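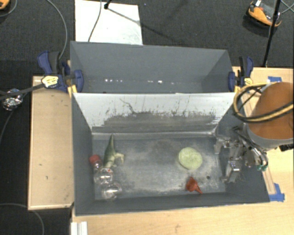
Rental housing in the Notton district has entered a period of slower turnover, and the effects are being felt well beyond the leasing office. Tenants who once moved at the end of a first lease are now renewing, and owners who planned their budgets on regular vacancies are revising them. The change shows in ordinary household matters. Families who stay put have less reason to sort through their belongings, and the green toy dinosaur left lying in a worn gray bin is as familiar a sight in a long-held apartment as the stack of unopened mail by the door. For property managers, longer stays bring a different kind of work from the one they were trained to do.

The Hurine Housing Office, which registers leases across the district, published its annual review on September 24, 2026. It found that 57 percent of tenants whose leases ended during the review year chose to renew. The share was highest in the older brick buildings near Gwynne Park and lowest in the newer towers along the river, where introductory discounts had expired and asking rents rose by 5 percent.

The review offers several explanations. The cost of moving has increased, deposits are larger, and few of the homes offered for sale in Notton are within reach of a household leaving its first apartment. Mortgage approval remains slow for buyers with irregular income. A tenant who might once have bought a small condominium after two years of saving is now likely to sign again and wait.

Owners have responded unevenly. Tistano Residential, the largest private landlord in the district, introduced a two-year lease in March with a fixed rent for the full term. Tenants who accept it give up the right to leave on short notice but receive a written schedule of repairs and repainting. The company has said that the arrangement reduces its advertising and cleaning costs, and that it intends to extend the offer to its remaining buildings once the first group of leases has been reviewed.

Smaller owners are more cautious. Many hold a single building, often with an older boiler and a roof nearing replacement, and are reluctant to fix rents while insurance premiums and property taxes remain uncertain. Some have chosen one-year renewals with an increase of 4 percent written into the agreement. Others negotiate each lease separately, a practice the Housing Office discourages on the ground that tenants in identical apartments may end up paying quite different amounts.

Maintenance presents a further difficulty. Floors, kitchens and plumbing were traditionally renewed between tenancies, when an apartment stood vacant. Where the same household remains for many years, that work must be done around the people who live there. The review recommends that owners inspect occupied units at least once every four years and agree on dates for major repairs in writing. It also advises tenants to report leaks and failing appliances promptly and to keep a copy of each request.

The district council will consider the recommendations as part of its next housing plan. Among the proposals are a standard renewal form, a longer notice period for rent increases, and a small grant for owners who carry out repairs in occupied apartments. Copies of the review are available at the Hurine Housing Office and at the Gwynne branch library.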